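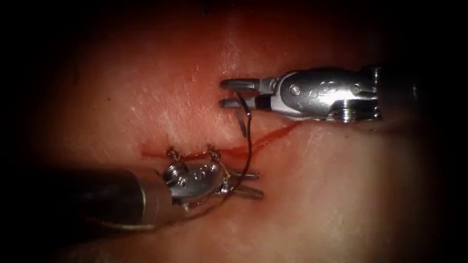 Arwel Dafis maintains that a fit note must come from the hospital ward and that the surgery is under no duty to write one. My employer, Gralen, takes the opposite view and has asked me to see my GP. I am due to be admitted in July for a planned operation and expect to be absent for more than 14 days. I should be grateful to know who issues the note, and whether the first week must be covered by it.

**Posted by Driltstead2205**

---

**Hayashi**

Mr Dafis is largely correct. Where a patient is under hospital care, the ward or clinic should provide the note before discharge, and should cover the expected period of recovery. It is advisable to raise the matter at the pre-operative appointment — wards are busy on the day of discharge and the form is easily overlooked.

An employee may self-certify for the first seven calendar days of sickness. Weekends and bank holidays are included in that count. Should the absence run beyond the date on the note, a further one may be requested from the GP. Please keep the original and give your employer a copy.

---

**Plunovik**

Ask your HR office, they normally have a policy on it. Mine ran to 15 pages.

---

**Driltstead2205**

Thank you both. I have written to the ward clerk and will pass the first reply to Gralen.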